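Pomora trade study group – notes from our meeting on 20/07/2018
Typed up by Fanni Fülöp, so blame me for the spelling

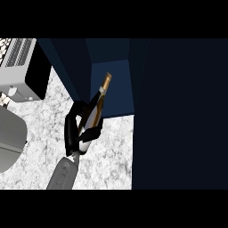
We started a bit late as I'd left the agenda on the bus, but we all knew the topic: who makes money when a border crossing is half shut. Present were me, Tymofii Kostiuk, Lesia Tymoshchuk and Petro Ivanyshyn. Lev Koval joined us by phone and kept dropping out near the level crossing.

Notes from last time: agreed, after Petro asked me to change "smugglers" to "small carriers" in the bit about his interviews. Done. He has promised to go on talking to them.

The Stelmakh paper
Tymofii took us through his draft on the Stelmakh haulage firm, which had 2 lorries before the crossing was cut to one lane and now has 15. His point is that the delays themselves are the business. Stelmakh gets its loads to the front of the queue, everybody else pays Stelmakh to carry theirs, and the longer the queue gets the better the firm does. I thought it was a cracking read, although I got lost in the section on fuel permits and said so (I wasn't the only one!).

Lesia wasn't convinced. She said we have the number of lorries but we don't know who lent the money for them, and without that we're guessing at who is behind the firm. Tymofii said he'd heard a name but only from one person, and we agreed it stays out of the draft until there's a second source. Lev came back on the line at this point and said the same thing all over again, bless him.

Onions, flour and cooking oil
Petro had his price sheets, 2,572 entries going back to January, all typed in by hand. Flour has gone up on both sides of the line. Onions haven't moved much on our side, and we spent far too long on why. My guess was that people grow their own – Lesia thinks the traders at the Trukotness market are holding the price down to keep smaller sellers out. She'll go and ask them. Cooking oil we left for next time as two of the sheets disagree and Petro wants to check which one is wrong.

Drurix
Drurix, the warehouse company, has written back to us at last. They won't give an interview but they will answer questions in writing. I read out my list and it got chopped in half, fairly I think. What's left is mostly about storage fees and who has keys to the cold store. Lev wants to ask straight out whether they pay the men at the checkpoint. Tymofii said they'd never write again if we did. We voted and it was a tie with one not bothered, so I'm sending the list without it for now and Lev's objection is noted here, as he asked.

Money
We agreed to print 1,000 copies of the short report once it's ready. Lesia will get a price from the printer.

Jobs
Tymofii – second source on the Stelmakh loans, and a plainer fuel permit section.
Lesia – the onion traders, and the printer.
Petro – cooking oil sheets.
Lev – read the whole draft, including the footnotes.
Me – letter to Drurix, and a proper agenda.

Any other business
Petro asked if we could start earlier as he misses his last bus home. Fine with all of us. I'll send the new time round with the draft.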